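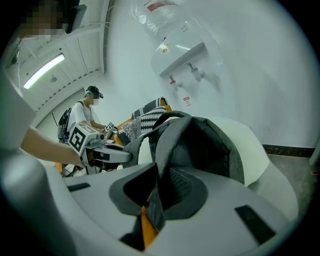
Pinces à main : quelles règles quand on est plusieurs dans la même pièce ?

Rizwan Haque
Bonjour à tous ! Nous démarrons en février une série de prises avec des pinces tenues à la main, sur des sacs à dos et du tissu posé sur une chaise. On sera parfois trois à travailler côte à côte, et je cherche une règle simple pour les distances et pour les visages. À Brovbridge on m'a parlé d'une fiche, mais je ne la retrouve pas — quelqu'un l'aurait-il gardée ?

Olta
Bonjour Rizwan, et bienvenue ! Je n'ai plus la fiche, mais voici ce qu'on fait chez Florngate. Chacun annonce à voix haute l'objet qu'il va saisir, on garde les marqueurs bien dégagés (pas de manche ni de sangle devant), et on s'arrête après 20 minutes, parce que le poignet fatigue plus vite qu'on ne le croit. Les visages sont floutés avant tout partage, même quand la personne porte un masque. Pensez aussi à vérifier les patins en mousse toutes les 8 prises, les sangles les abîment pas mal.

Benítez
Nous c'est 6 prises, pas 8, mais ça dépend de la mousse. Pour le reste d'accord avec Olta — et prévenez les collègues qui passent !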